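Materials and Making, Unit 5
Wood Surfaces: Color, Grain and Finish
Handout to go with the lecture. Bring it to the workshop, where it will get varnish on it.

What this unit covers

Last unit was joints, which everybody enjoys, since you get to hit things. This unit is finish, where you wipe something on a board and then stand around. It counts for more of the final mark than joints do. Please read the whole handout before the practical, including the section on sanding, which I know is the one people skip.

We will use three words all term, and I would like them kept apart. Color is what the wood looks like from across the room. Figure is the pattern: streaks, flecks, rings, knots. Finish is whatever has been put on top. A customer who says "I want it darker" may mean any of the three, and part of your job is finding out which before you open a can.

Pale surfaces

Pale wood has been in fashion for long enough that half the furniture catalogs look as if the printer ran out of brown. The Hudolen range, which we will pass around in class, offers its tabletops in one tone and names it after four different kinds of weather.
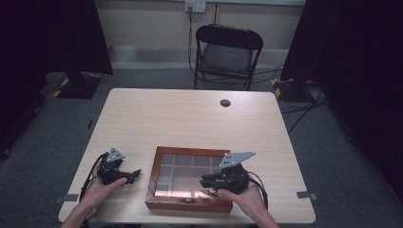 Pale tabletops are harder to finish well than dark ones. A dark stain hides glue smears, sanding swirls and the ring from your coffee. On a light surface every one of those is on show. Look at how little the streaking does on a tabletop like this one: the tone stays close to beige all the way across, and the rounded corners keep any hard line from pulling your eye to the edge. A surface that quiet gives a careless finisher no cover at all. If you choose a pale board for your project, choose it with your eyes open.

One warning on oil. Most oils add yellow. They add a little on the first day and more over the years, and the customer who wanted "Scandinavian" ends up with "butter." If the board has to stay pale, use a water-based clear coat, and test it on an offcut first. The offcut must come from the same board. An offcut from the bin tells you a great deal about the bin.

Real grain and printed grain

You will be asked in the workshop test to sort samples into solid wood, veneer and printed surface. Start at the ends. On solid wood, the lines on the top carry on down the side and turn into end grain. On veneer they stop at the edge, where there is usually a strip of something else. On a printed surface, look for a repeat. Somewhere there will be a knot that has a twin. Students are fond of knocking on the samples and listening with a thoughtful expression. This has never helped anyone.

You may not pass judgment on a sample from a photograph, incidentally. I lost marks for this myself once and have not forgotten it. Photographs give you color, more or less, and figure, more or less. The edge is what you need, and the edge wants a fingernail.

Sanding

Work through the grits in order. Do not jump from coarse to fine because it is nearly lunch. Each grit removes the scratches of the one before, and fine paper cannot remove deep scratches; it polishes them so they look their best under stain. Sand with the grain. Vacuum between grits. Wipe the board with a damp cloth, let it dry, and sand lightly once more, as the water lifts the fibers and you would like that to happen before the finish goes on.

Anything with small corners should be sanded before assembly. If you leave it until afterward you will be in there with a bit of paper wrapped around a popsicle stick, reconsidering your choices.

Warm stains on small work

Reds and oranges flatter small objects. On a wardrobe they are a lot to live with. On a box they look rich and a bit old, even when the box was made on a wet afternoon in December.

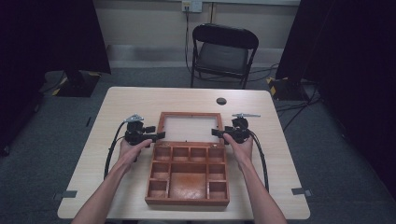 Fig. 2. Open box with compartmented tray, reddish-brown. Note the mottled orange stain in the large central compartment.

Mottling, or blotching, comes from wood that drinks unevenly. Softwoods are the worst for it, with cherry and birch not far behind. To reduce it, brush on a thin sealing coat first, or use a gel stain, which sits nearer the surface. Wipe off the extra before it gets tacky. Flat bottoms with walls around them collect stain along the sides, so go around with a dry brush at the end.

Some makers leave mottling in on purpose. You may do this too, provided you decided on it before it happened. I will ask.

For the practical

Stains are from Pikmont and clear coats from Buschmann. The Wavby wipes are for hands only, and they will take the color off your project if you let them. Each student gets one pale board and one warm one. Finish both, label the backs with your name and the coats used, and leave them on the rack for 40 hours. Do not touch them to see if they are dry.

Oily rags go flat over the rail outside, one layer, never balled up in the trash. They can heat up and catch fire by themselves. This is the only paragraph in the handout with no room for personal style.

Reading: chapter 3 of the course book, plus the stain charts pinned up in room 627.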